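Ticket 438 - Screening copy of "Closton" stops before the interval
Status: Closed
Opened by: Wing-sze Chung, Hetell Film Club
Handled by: Ramil Abella, Ginik support

Wing-sze Chung, 10.15
We have hired the running drama "Closton" for our November season. The file downloads fully and the player accepts the licence key, but playback stops at 50 minutes, just as the county final starts. The picture freezes, the sound carries on for a few seconds, then we get error 3880. It happens at the same point every time. Restarting the player makes no difference.

Ramil Abella, 10.40
Thanks. Error 3880 means the player can't read the next part of the film. Please tell me which version of the player you have, and whether the film is on the internal drive or an external one. Please also try it with subtitles off.

Wing-sze Chung, 11.20
Version 2, external drive. Subtitles off gives the same result. The trailer and the short we are showing before it both play to the end. 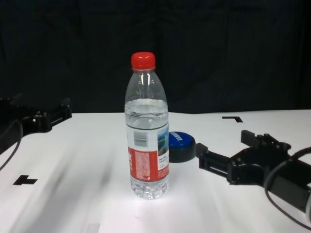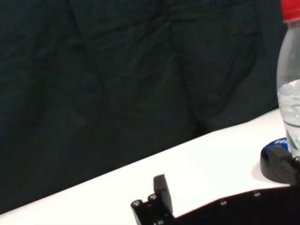
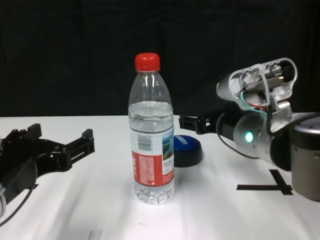 Water bottle with a red cap, all three.

Ramil Abella, 11.55
The trailer and the short are small files, so they would not show the fault. Your log says the drive is formatted in an older way that can't hold a single file as large as the feature. The player splits the film to get round this, and the second part was saved under the wrong name. Please do the following:

1. Delete "Closton" from the external drive.
2. In Settings, change the download folder to the internal drive.
3. Download the film again. Your key stays valid.
4. Skip to a point just before the freeze and let it run.

Wing-sze Chung, 14.30
Done. The download took almost two hours on the hall connection. It now plays through the county final and on to the credits. One more question - the Brandes interview with the director is listed as an extra but I can't find it.

Ramil Abella, 14.45
Extras are a separate download. Go to Library, open the film's page and choose Extras. The same key unlocks it. I have passed the naming fault to the player team and will close this ticket now. Reply here if the freeze comes back and it will reopen.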